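Raltport Makers and Menders
Minutes of the February meeting

Held in the upstairs room, Cha Street, Sunday, 2.30 pm

In the chair: Sang-wook Chae
Apologies were taken as read from the list at the door.

1. Minutes of the last meeting

Agreed with one correction. Under item 5 the kiln belongs to the college and is on loan to us. It was not donated. Signed by the chair.

2. Matters arising

The lock on the side gate has been replaced. Keys are with the chair and the bookings secretary. Anyone still holding an old key should hand it in so the fob can be reused.

The letter to the council about the loading bay has been sent. No reply yet. Carried forward.

3. Report on the visit to Kuvby

The chair reported on the visit to the Kuvby workshop, where members were shown the Nendov table-top work. This is the project that teaches robot arms to do small household jobs from recordings made by people using hand-held grippers. The party was met at the door and split in two, one half starting in the recording room and the other in the parts store, then swapping after tea.

The parts store was of most interest to the woodwork section. Gripper fingers are kept in labelled drawers and changed when the faces wear. Members asked what happens to the old ones and were told they go in a box and people help themselves. The chair has brought a few back for the shelf downstairs.

In the recording room the job for the afternoon was clearing up a spill. An operator holds the gripper, does the job at an ordinary speed and then does it again with things put down in different places. Kuvby said they had 245 recordings of the sweeping job so far and wanted 2,000 before they tried it on an arm. Across all the table jobs they have 3,716. 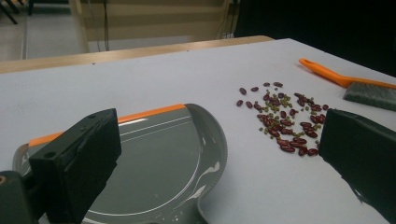

Sweeping job at Kuvby: dustpan, hand brush, and kidney beans mixed with mung beans on the white table.

Questions from members, with the answers as noted:

Why beans? They are cheap, they can be used again, and the two sizes behave differently under a brush. Rice was tried and got into everything.

Does the operator have to be trained? An hour or so with someone who has done it before. The commonest fault in new people is rushing the approach to the handle.

Is the pan held or left on the table? Both are recorded. Kuvby have not settled which they prefer. Leaving it flat is simpler but the last few beans tend to ride along the lip instead of going over it.

Could the arm be seen doing the job? Not on this visit. The arm was set up for a different task — folding cloths — and members watched that for ten minutes. It managed the first fold most times and struggled with the second.

Would it work on a carpet? No plans.

Several members had a go with the gripper. It was found heavier than expected and awkward for left-handers, and this was passed on to the staff. One member thought the whole thing could be done faster with a damp cloth. Noted.

The chair thanked those who drove. There was some feeling that the visit was too long for the younger members and that the cloth folding should have come first. Kuvby are willing to have a second group in the spring, no more than a dozen, closed shoes to be worn.

Action: chair to write and thank Kuvby, and ask for spring dates.
Action: names for the second visit on the sheet by the kettle.

4. Our open day

Discussion of whether to ask Kuvby to bring something to our own open day. General support. Points raised were floor space, the single double socket on the window side, and whether visitors would be allowed to handle the gripper. It was felt there was little point in it otherwise. The lathe would have to be moved or roped off. The woodwork section preferred roping off.

A leaflet print run of 2,000 was proposed. Two members thought this too many after last year, when a good number were left over. Put to a show of hands and carried.

Action: chair to raise the open day in the same letter.
Action: woodwork section to measure the window side and report.

5. Tool library

Returns are slow again. The long clamps have been out since before Christmas. A notice will go on the board and the borrower will be spoken to. The new shelf is up but not to be loaded until the second bracket is fitted.

6. Any other business

The upstairs tap is dripping. Washer to be tried first.

A request for a soldering evening was received and left to the electronics section to arrange — they will need to book round the choir.

Meeting closed at 4.15 pm. Next meeting same place, same time, date to go on the board.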